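Community Help > Charity & Nonprofits > Running a project

Best way to raise money for school handwashing stations (small charity, first big project)

Posted by brudaseck_runner

Hi everyone! I help out with a small group that supports a primary school in a farming area, and we've finally got the go-ahead for something I've wanted to do for ages: proper handwashing stations next to the latrines and outside the kitchen. The school has 1,148 pupils and right now they share one tap by the gate, so you can imagine the line before lunch.

We've priced it out at 17 stations, the simple kind with a tank on a stand, a tap and a soap tray. The teachers are so excited about it and have already picked the spots. We're calling it the Orkholm Project after the street where our group first met.

My trouble is on the fundraising side. We've only ever done bake sales and one sponsored walk. We have $1,000 in the bank and need another $2,000 before December, when the school closes for the long break and the building work can go ahead without kids underfoot. Should we ask for one-off gifts, or try to get people to "buy" a station? And how do we make sure there's soap next year? I'd love to hear from anyone who has done this, even on a tiny scale.

3 replies

Mnguni

What a great project, and you're closer than you think! We did something very similar for two schools and I still get a kick out of the letters the kids send.

I'd go with the "buy a station" idea but keep it loose. We let people pay for a whole station, half a station, or a year of soap, and the soap was by far the most popular because it was the cheapest thing on the list. Be careful with the wording though. If you say "your gift buys station number four" then you have to be able to show them station number four, and that's a lot of emailing for a small group. We said "gifts go toward the stations and the soap to keep them running" and everybody was happy with that.

Some things I wish we'd sorted out sooner:

Ask the school who will fill the tanks each morning. Ours had a rota of older pupils and it worked well until exam time, so now one of the kitchen staff does it and gets a small payment. Put that payment in your budget from day one.

Put some of the taps low. The first batch we paid for were all at adult height and the smallest children couldn't reach them, which meant going back and building steps.

Buy spare taps when you buy the tanks. They're the part that breaks, and they break a lot when hundreds of kids are turning them every day. A bag of spares in the head teacher's office saves weeks of waiting.

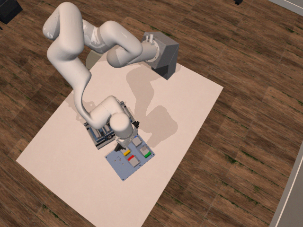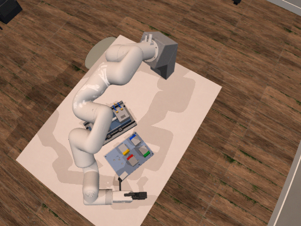 Also think about where the used water goes. We dug a shallow pit filled with stones under each tap and it has kept the mud down nicely. One school ran theirs off into a vegetable bed — the pumpkins were enormous!

On the soap, bar soap walks away. I don't blame anyone, it's useful stuff. The school switched to soapy water in bottles with a hole in the cap, tied to the stand with string, and a bar now lasts much longer. If there's a parents' group, see if they'd take on the soap after the first year. Ours said yes right away, and they've been more reliable than we ever were.

Good luck, and please come back and tell us how it goes!

Grokik

try the local clinic. they sometimes have posters or soap from health campaigns and they might send a nurse to do the first lesson with the kids. also sponsored walk again, people like those

brudaseck_runner

Oh wow, thank you both! I hadn't thought about tap height at all and I've already written to the head teacher to ask about it. The soapy water bottles are brilliant, and the little ones will love them.

We talked it over last night and we're going with whole station, half station and soap for a year, using wording very close to yours, Mnguni. And yes, Grokik, there will be another walk! It's set for 18th August and we're making it a loop by the river this time so families with strollers can join in. I've called the clinic near the school too and left a message.

One more thing if anyone's still reading — do you pay the builder in stages or all at the end? He's asked for half up front to buy cement and I'm not sure if that's normal.

Mnguni

Half up front is pretty common for materials, but I'd ask if you can pay the cement supplier directly. Then pay the builder a part when the stands are up, and the rest once the school has tried every tap. Get the head teacher to sign off on it. Enjoy the walk!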